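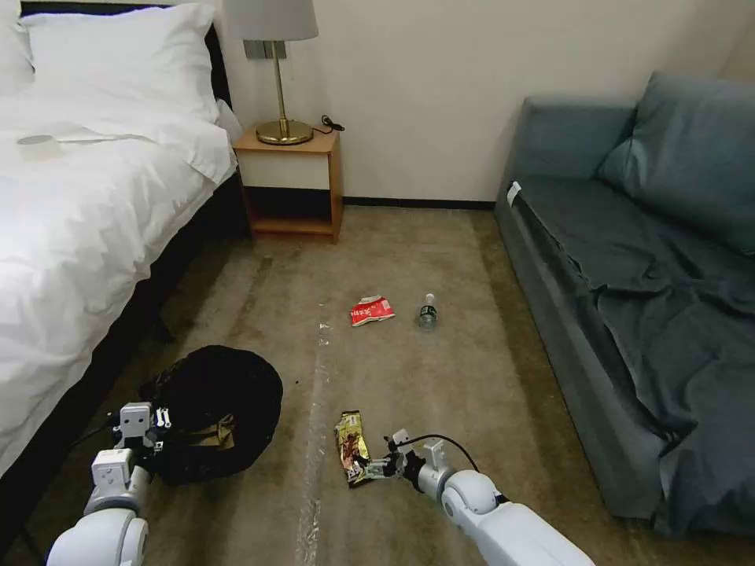

Guest room pickup, left gripper on the trash bag, right one going for the gold wrapper.

About Us

Hi, I'm Fahad Bangash, and I started Setstead after spending most of my twenties turning over hotel rooms. I cleaned them, then I supervised the people who cleaned them, and then I went back to school and fell in with a bunch of robotics folks who kept asking me what the boring part of the job was. Easy question! It's the stuff on the floor. Wrappers, bottles, receipts, one sock. You can't vacuum until it's gone, and you can't get it without bending over, and you do that all day long.

So that's what we make. Our first product is called Drindar, and it's a two-armed room pickup robot for small hotels, inns and short-term rentals. One arm holds the trash bag open and the other one does the grabbing. I know that sounds almost too simple, but we tried a bin on the base first and it was a pain (too tall for the arms, always in the way, and somebody still had to put a bag in it). A plain black garbage bag is what housekeepers already have on the cart, so a plain black garbage bag it is.

What you get

Drindar comes as a service, so you don't buy the robot outright. We bring it over, spend 3 days setting it up in your rooms, and train whoever on your staff wants to learn it. After that you pay by the month, and repairs and software updates are included. If it's not a fit, tell us by the end of month 2 and we'll come pick it up.

It's a helper for one part of the job. Drindar does floors: food wrappers, drink bottles, crumpled paper, that kind of thing. It doesn't make beds or scrub tubs, and I wouldn't trust it with anything on a nightstand, where a guest might've left an earring. Anything it isn't sure about, it leaves where it is and puts on a list for your housekeeper to look at. We'd much rather have it leave a candy wrapper than throw out somebody's boarding pass!

Shiny wrappers were the hard part, by the way. They crinkle, they slide, they catch the light and look like a different thing every time you move. We've practiced on over 500 of them by now and my office smells like chips. Bottles were easier than I expected, except the ones lying on their side, which love to roll off under a sofa the second you touch them.

Who we are

We're a small company and we like it that way. The software side is done in house. The grippers get tuned in our own shop, and the practice rooms are set up like real guest rooms, with a bed, a lamp, a sofa and carpet, the works. I still do a lot of the mess-making myself, and I'm very good at it.

Our first customer was the Tollevora, an inn with long hallways and very patient staff. They put up with us all through one November and told us exactly what was wrong with the early version, at length, over coffee. Much too loud, for one thing. The quieter mode we ship today came straight out of those talks, and so did the big pause button.

Coming next

We're working on a smaller model called Zaidi for rooms where Drindar has trouble turning around. There are 3 people on it right now and I pester them daily. No price yet, sorry, but if you'd like to be one of the test sites, write to us and tell us how big your rooms are and what kind of flooring you've got. Thick shag is still a no.

Want to see Drindar work? Come by the shop any afternoon after 2 p.m. and bring your own trash. I mean it, people do.

Fahad

Contact | Book a Visit | Service Plans | Jobs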